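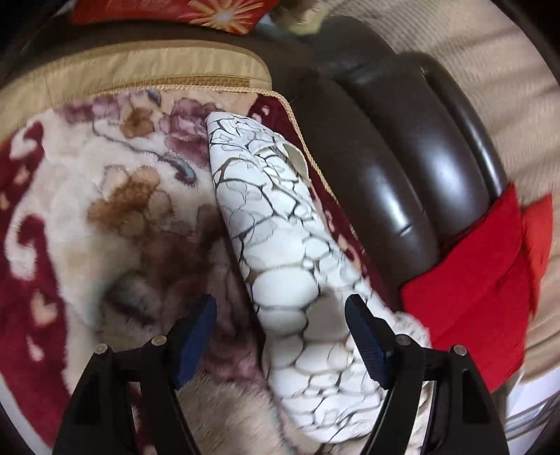

Making Small Felt Creatures
Notes for Session 4: Faces, Joints and Finishing

Edivaldo Tavares
Drembridge Evening Crafts

Hello again, everybody. These notes go with the fourth evening and I've tried to put in everything I said out loud, plus a few things I forgot to say because we got so deep into the business of whiskers. If you missed the session you should be able to follow along at home, although do bring whatever you've managed to the next one and we'll catch you up over the first half hour.

By now you should have a body, a head and four limbs, all needle felted in core wool and firm enough that they spring back when you squeeze them. If yours are still squashy, please go back and felt them some more before you do any of what follows. I know it's dull. I had a badger last year whose head I was too impatient with, and every time I tried to set an eye the whole side of his face sank in, and he ended up looking as if he'd slept on it.

What you need for this session

Your creature in its pieces
Felting needles, a 36 and a 38, and a 40 if you have one
Foam pad or a rice-filled hessian bag
Top coat wool in your chosen colours
Glass eyes on wire loops, 4 mm or 5 mm
Strong waxed thread, and a doll needle long enough to go right through the body with some to spare
Four small buttons or fibre discs for the joints
Small sharp scissors
A bit of chalk or a few glass-headed pins for marking

The thread matters more than people expect. Ordinary sewing cotton will hold for a week and then snap when you pull a leg tight. I use a waxed linen from Vilow, which comes on a fat little spool and lasts for ages, but upholstery thread will do very well too.

1. Where the face goes

Most of us, left to ourselves, put the eyes too high. On a real animal, and on nearly any toy that looks young and friendly, the eyes sit at the middle of the head or a touch below. Mark them with two pins before you commit to anything. Then prop the head up on a mug, walk to the other side of the room, and look at it from there. Move the pins by a needle's width and look again. You'll be amazed how much the character changes! Wide apart and low gives you something gentle and a bit dozy. Close together and you have a creature with plans.

Leave the pins in while you do the muzzle. Take a wisp of wool no bigger than a cotton ball, roll it loosely between your palms, and tack it on with the 38 needle, working round the edge first and then in towards the centre. Build it up in thin layers. One big lump always looks stuck on, and it's a nuisance to get off again once the fibres have bedded down.

If you're making a bird, do the beak separately on the pad. Fold a strip of wool into a triangle and felt it flat, turn it over, felt the other side, and leave a good fringe of loose fibre at the wide end. The fringe is what you use to join it to the head. We did the same thing with ears in the second session, so it should feel familiar.

2. Setting the eyes

Make a hollow first. Stab repeatedly with the 38 in one small spot until you have a proper socket, deep enough that the glass will sit in it with a little of its edge below the surface. Eyes that perch on the outside of the head give a very startled expression (lovely on a frog, less so on a hare).

Thread the wire loop of the first eye with about 40 cm of waxed thread, doubled. Take the doll needle in through the socket and bring it out at the back of the neck, where the join will be hidden. Do the second eye in the same way, coming out close to the first. Pull both pairs of threads until the eyes settle into place, then tie them to one another with a surgeon's knot. Pull a bit harder than feels kind. The wool relaxes overnight and the eyes will come forward slightly.

Once they're in, lay a very thin strand of top coat wool over the upper edge of each eye and needle it down on either side to make a lid. Go carefully, as a felting needle that hits glass will break, and the tip can fly. If you wear glasses for reading, keep them on for this bit. A straight lid gives a serious face, and a lid that slopes down at the outer corner gives a sad or sleepy one.

3. Thread joints

We are using the simplest joint there is, which lets the arms and legs swing together on one length of thread. There are cleverer ones with cotter pins, and we'll look at those in October when the next course begins, but this one suits a creature up to the length of your hand.

Start with the arms. Pin both in place and check from the front, the back and above that they're level. Thread the doll needle with a good long piece, and then go:

in through the left side of the body at the shoulder and out at the right
through the right arm from the inside to the outside
through one hole of a button, and back through the other
back through the right arm
through the body again, coming out a few threads away from where you first went in
through the left arm, through its button and back

You should now have both tails of thread between the left arm and the body. Pull them snug, tie off, and run the ends deep inside the body before you trim them. Test the swing. It ought to be stiff, because it'll loosen with handling. Legs are done in just the same way, and I'd suggest making up the arms completely before you even thread your needle for the legs, or you'll be sitting in a cobweb.

If you would prefer the buttons not to show, cover each with a small patch of top coat wool, needled in round the rim. Some of you asked about leaving them visible and I'm all for it. Old shirt buttons look charming on a bear.

4. Top coat and markings

Add colour from the tail end forwards, so that each layer overlaps the one behind it like roof tiles. For long fur, cut the wool into lengths of 3 or 4 cm, lay each one flat, needle across the middle, then fold it over on itself and needle across the fold. For short fur simply blend your colours by pulling the fibres apart and laying them together again until you like the mix, and felt it down with the finest needle you've got.

Stripes and spots go on last. Lay them down loosely and have a look before you needle anything, because at that point you can still lift them off with your fingers. I always seem to want more spots than the creature does.

Somebody asked how long all this takes. I did once keep a tally for a small fox, and it came to around 3000 jabs of the needle for the tail and head alone, at which point I lost my place and made a pot of tea. So please don't fret if yours isn't done in one evening. Mine aren't either.

5. Troubles we met on the evening

The head wobbles. The neck join wants more wool. Wrap a thin collar of it round the join and felt it in from above and below.

One eye is higher. If you haven't trimmed the threads, untie and try again. If you have, raise the lower lid on the high side with a strand of wool, and it'll pass.

Little holes all over the surface. Your needle is too coarse for the finishing stage. Change to the 40, hold it at a shallow angle, and go lightly over everything.

The needle keeps snapping. You're probably bending it as you pull out. It has to leave by the same path it went in.

Fuzz everywhere. Trim it with the small scissors, held flat to the surface, and don't worry too much. A certain amount of fuzz is what makes them nice to hold.

For next time

Finish the joints, and do as much of the top coat as you enjoy. We'll be making clothes and belongings: a waistcoat, a scarf, a satchel if there's time. Have a rummage for scraps of thin fabric, narrow ribbon and old gloves, as the fingers of a kid glove make splendid boots. Lamont Haberdashery keeps a remnant basket by the till, and I've had some lovely bits of lining silk out of it.

I have spare eyes in brown, amber and black, and a bag of joint discs, so there's no need to order any specially. Do bring your own pad, though, as we were short of them and the last two people were working on a folded bath towel.

The cupboard in the Brivano Room is ours to use between sessions. Put your name on your box, and push your needles well into a cork before you pack them away.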